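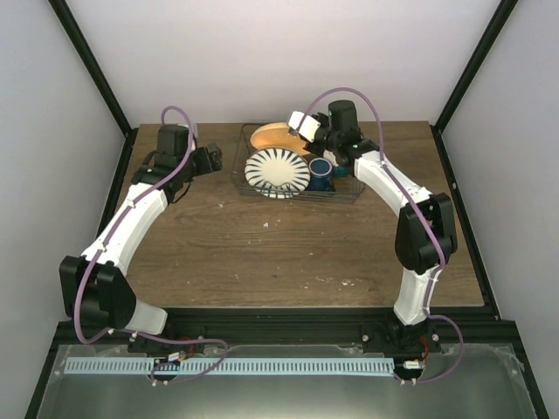
Wullerier at the rack, striped plate and orange plate.

The Hold

The pause was in the code when I got there. It was one line in the handoff routine, between the step where the second gripper closed and the step where the first one opened, and it told both arms to wait. The wait was 2,000 milliseconds. There was a comment next to it that said "leave this."

I had been at Flura for a week. They had given me the desk by the window, a laptop with someone else's stickers on it, and the planner, which was called Rai. The arms and everything bolted to the table went by Wullerier. Rai decided what should move and where, and Wullerier moved it. In between was a layer of control code that had been written by one person over a long winter, and that person had gone to work in another state before I was hired.

"She wrote good code," my manager said. "Read it first. Then fix the cycle time."

The cycle time was my job. There was a demo set for 31st May, for people who washed dishes on a large scale and wanted to do it with fewer hands. They had asked for a plate to go from one arm to the other and into the rack in a time we were not making. We were over by a little less than 2 seconds. I read the code for three days and found a lot of small savings and one large one, and the large one was the pause.

I took it out on a Wednesday's worth of coffee and very little lunch, and I ran it in simulation first, the way you are supposed to. Rai planned the handoff. The left arm brought the plate in, the right arm closed on the far edge, the left arm let go. The simulated plate didn't so much as tremble. I ran it all night and in the morning I had a folder of clean results and a graph that I was proud of.

Then I ran it on the table. 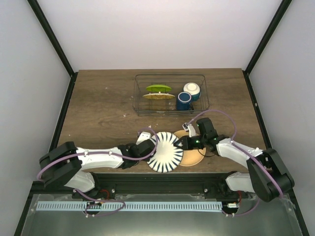 The first handoff went through. So did the second, and I wrote that down in the log with more exclamation points than I would use now. On the third the plate turned in the grip when the left fingers opened. It swung down a few degrees and stayed there. The right arm carried it on toward the rack as if everything was fine, because as far as Rai knew everything was. The plate's bottom edge hit the wire, the force limit tripped, and both arms stopped.

I took the plate out by hand, reset it, and went back to my desk to see what Rai had believed.

This is the part of the work I like, and I've never managed to make it sound interesting at dinner. You have two records. One is what the planner thought was true and the other is what the sensors said, and you line them up by time stamp and scroll until they disagree. For most of the run they were the same. The joint angles matched. The finger positions matched. Then at the moment of release the current in the right gripper motor dropped, came back, and dropped again, and Rai's picture of the plate did not change at all. Rai had no idea what a plate weighed on one side. It had been told the plate was attached to the right gripper, and an attached thing does not swing.

I tried more grip force. The plates slipped less, and the motor ran warm. I tried moving the grasp lower, then higher. I tried a softer release, opening the left fingers on a ramp. That helped some. By the end of the week my run counter was in the eight hundreds and my manager had started to walk past my desk a little more slowly than he needed to.

"How is the pause?" he said.

"It's out."

"And?"

"It's out most of the time."

He nodded and went on to the kitchen.
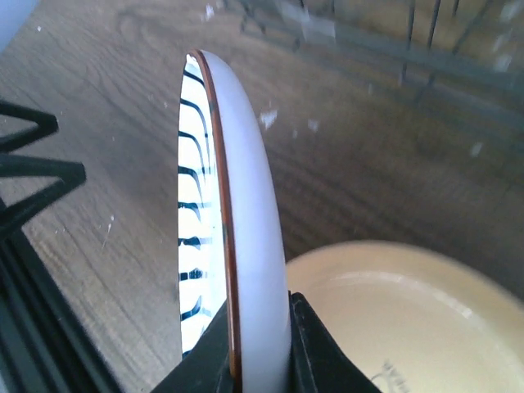 Run 911 was the one that did it. I had put the pause back in, just to have a baseline, and I was recording everything at the full rate, which I hadn't done before because the files were so big. The handoff worked. It always worked with the pause. I was going to delete the recording, and I opened it first out of habit.

In the wait, while both arms were supposed to be holding still, the current traces moved. They weren't moving much. The right one climbed and the left one fell, then the left one climbed a little and the right one gave some back. It went on like that, smaller each time, until both lines were flat. I measured where they went flat. It was well inside the 2,000 milliseconds. After that the two arms just stood there holding a plate and waiting for a clock.

I pulled up the control layer and read it again from the top. It was in a file I had skipped because the name made it sound like a set of constants. When both grippers were closed on one object, she had the arms go slightly soft along the line between them. Each one gave a little to the other. Whatever small error there was in the two grasps, and there was always some, they would push and yield until they had worked it out, and then when one let go there was no load left in the plate to turn it. In simulation there was no error to work out, so my simulated plates had never needed it.

She hadn't measured how long it took, or she had and hadn't trusted it. She had put in a number that was always long enough and written "leave this" beside it.

I thought about sending her a message. Her address was in the commit history. I wrote two lines and they sounded like a complaint, so I deleted them and wrote the fix.

The fix was short. Rai would watch both currents and call the hold finished when neither had changed by more than a small amount for a small window. If they hadn't settled by 3,000 milliseconds it would give up, put the plate back down and ask for a new grasp. I kept the old number as the fallback in case a current reading dropped out. Then I set it going and stayed until the lights in the hall went off.
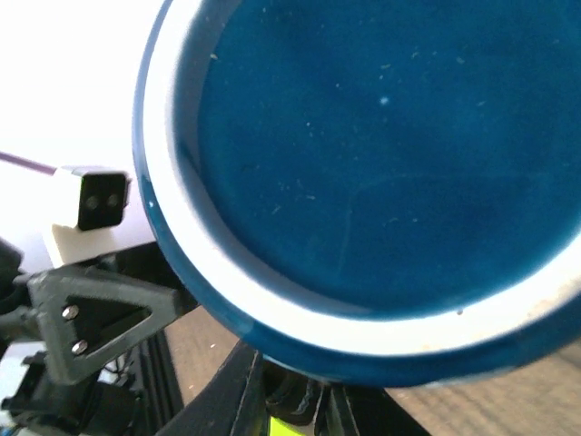
With the hold working, what was left was perception, and perception meant the mug. Rai found rims by looking for the edge where a bright band met a dark one, and it had done fine with plates. The mug was blue outside and blue at the bottom with a white ring just inside the lip, so from close up it had two good edges, one on each side of the white, and Rai would pick the outer one in one picture and the inner one in the next. The rim seemed to jump by the width of the ring. It also took the little pale specks in the bottom for features, and followed them. I told it to take the outer edge every time and to ignore anything smaller than a certain size, and after that the mug held still in its mind. The other trouble was that one arm's camera could see the white mount and the two dark circles on its black sensor face, and Rai had a rim detector that was very fond of dark circles. I masked those out using the joint angles, which we already had. That took most of a day, and I don't think anyone but me ever knew it was a problem.

The demo was in the morning. The visitors stood where we had asked them to stand. Rai planned, Wullerier moved, and the two arms came together over the table with the plate between them and stopped.

"Is it stuck?" one of the visitors said.

"No," I said. "It's settling."

By then the right arm had it and the left one was on its way back. They watched four more and asked about price, and my manager took them down the hall to the room with the good chairs.

I stayed and closed out the branch. In August they moved me to a different project and somebody new got the desk by the window. Before I handed it over I went back into the handoff routine and looked at the comment. It still said "leave this," and it was now sitting next to my fallback number. I added two sentences under it that said what the arms were doing in the hold and which file to read. Then I put her name and mine on it, pushed it, and went to clean out the drawer.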